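3. Surface wear on wooden tables in shared use

3.1 Material and recording

The records used in this section come from the Kuvthorpe table survey, which covers wooden tables in libraries, schools, canteens and shared workrooms. Private homes were left out. A table entered the survey if its top was wood on the upper face, whether solid or veneered, and if it was used by people who did not own it. Tops with a fixed cloth or glass cover were excluded, as were tables kept for display. The survey holds 3,796 inspection records. A single table may have several records, one for each visit. 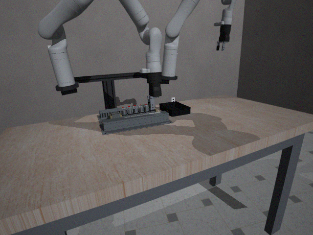 Figure 2. Wooden tabletops, two rendered views.
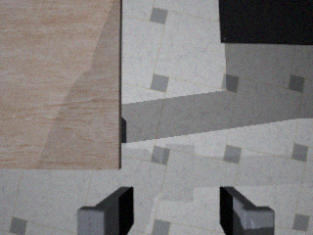 What is counted as a mark in the survey?

A mark is any change in the surface that can be seen or felt from a normal seated position and that remains after wiping with a damp cloth. It includes rings, scratches, dents, stains, worn finish and raised grain. Dust, crumbs and fresh spills are left out, and so is any colour change that covers the whole top evenly.

Even fading was recorded on a separate line of the form. It was judged against the underside of the top where this was bare, or against a part of the upper face that had been covered for a long time, such as the area below a fixed lamp. Where neither was available the line was left blank.

The form divides each top into an edge zone and a centre zone. The edge zone is the strip within one hand's length of any side at which people sit. Earlier drafts used a fixed measurement, but inspectors found this awkward on round and shaped tables and the hand's length was kept. We accept that this makes the zone slightly wider for some inspectors than for others. Lærke Vigfúsdóttir trained all of the inspectors and inspected the Clenwood tables herself. The line between zones was moved on 01/02/2023 for tables with rounded corners, and records made before that date were checked again from the inspection notes.

3.2 Types of finish

Finishes were grouped as oil, wax, and varnish or lacquer. The last group is broad. In most buildings the staff did not know what had been applied, and the inspectors had to decide by touch and by the way a drop of water sat on the underside. Where a top had been waxed over an old varnish it was placed with the varnished tables. Tables with no finish left at all were put in the group of their last known finish, or dropped if this was not known.

Oil was most common in the smaller libraries, and varnish in canteens and schools. Waxed tops were few and nearly all of them were old. For this reason the results for wax should be read with care, and we do not give separate zone results for that group.

3.3 Results

Wear was heavier in the edge zone than in the centre zone for both of the larger groups. More than 2,000 of the records show worn finish in the edge zone. In most of these the worn area is long and shallow and lies where forearms rest. Its outline follows the seating, so that on long tables it breaks up into separate patches, one for each chair. On tables with benches the patches run together.

Rings were found mainly in the centre zone. This was not expected. We had assumed that cups would be put down close to the person drinking, and in the canteens this was often the case. In libraries and workrooms the space nearest the chair was taken up by books, papers or a keyboard, and cups were pushed further in. Inspectors at Clenwood noted the same pattern on square tables for four, where rings were clustered near the middle of the top.

Scratches were spread over both zones. On varnished tops they showed as pale lines and were easy to see against the light. On oiled tops the same kind of scratch was darker and often lay along the grain, where it was harder to tell from the wood's own figure. It is likely that scratches on oiled tops have been undercounted. A second inspection of a small number of tables at Kovalchuk, made with a lamp held low to one side, found scratches that had been missed under ceiling light. We have not corrected the main figures for this.

Dents were mostly near corners. They were more common on softer woods, whatever the finish, and on tables that were stacked or moved often.

3.4 Cleaning and repair

Staff in each building were asked how the tables were cleaned. The usual answer was a damp cloth once a day. Some canteens used a spray cleaner after each meal, and tops in these canteens had more dull areas than tops cleaned with water alone. The dull areas had the curved shape of a wiping arm and were strongest at the ends of each stroke. The makers of the tables had given written advice on cleaning in only a few of the buildings, and it was seldom kept where cleaners could read it.

Repair was handled in 2 ways. In the first, the whole top was sanded and refinished when it was judged to look poor. In the second, small areas were treated as marks appeared, which was possible only on oiled and waxed tops. At Clindeva the oiled tables are gone over by hand each June, when the reading room is closed, and single marks are dealt with during the year using fine abrasive paper and a little oil. The tops there had as many dents and scratches as others of the same age, but fewer areas of bare wood.

Spot repair left its own traces. Newly oiled patches were darker than the wood next to them, and on 3 of the Clindeva tables the difference could still be seen at the next visit. Users did not seem to mind this. When asked to name what was wrong with their table, they more often mentioned wobble, height or a rough front edge than any change of colour.

3.5 Limits of the data

The age of a table was known from papers in a minority of cases and was otherwise estimated by staff. We have therefore not calculated wear per year. Hours of use were not recorded either, and a table beside a window or a door may be used far more than the one next to it. Inspectors were asked to note the position of each table in the room, but this part of the form was filled in unevenly and is not used here.

The effect of sunlight on the oiled tops is treated in Section 4, together with the readings of room humidity.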